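The Cable Bin, and Other Small Surrenders

Posted in Workshop Tips by Deirdre Coughlan

Everyone I know owns a drawer of cables they are afraid of. Mine held a charger for a phone I gave away, a printer lead for a printer that died in February, and something with a round plug that I kept for years in case its owner came back for it.

I no longer have the drawer. I have a bin, and a few rules.

Pick a bin that's too shallow

A deep box is a place to lose things in layers. Get a shallow one with an open top, so that everything in it has to look you in the eye. Lids are for people with more self-control than I have. Plastic wipes clean, and a loud color is harder to shove behind the paint cans and forget.

Empty it on a pale surface

Black cables on a dark bench are a guessing game. Use a light tabletop, or throw an old sheet over whatever you've got. If you push two tables together for the extra room, set the bin over the join. Small screws head for that gap like it's the last bus home.

One cable, one tie

Coil each cable loosely, in the direction it already wants to go, and fasten it once. Twist ties are fine. Rubber bands are fine until they melt into the cord and you're scraping them off with a thumbnail. My neighbor Jarlath winds his around his elbow, then wonders why they quit working near the plug.

Stiff cables will stand up in the bin and wave at you. Let them. Fighting a stiff cable into a tight coil is how the ends crack.
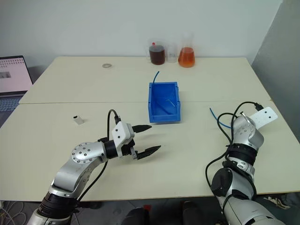

Loose bits of wire get their own decision, made right away. If it's long enough to tie up a tomato plant, it goes out to the shed. If it isn't, it goes. I once had a coffee can of short wire, and in all that time I used 2 pieces, both to fish out other pieces.

Label the plug end

Masking tape, folded over into a flag, with the name of the thing it runs. Write "label maker" on the label maker's cord first or you'll never see it again. "Misc." is not a label. Neither is "good one."

The 3-month rule

When a cable has sat in the bin for three months with no flag on it, it goes to electronics recycling. Yes, you will need it the week after. You would have needed it anyway, and you wouldn't have found it.

Next time: jar lids, and why there are always more of them than jars.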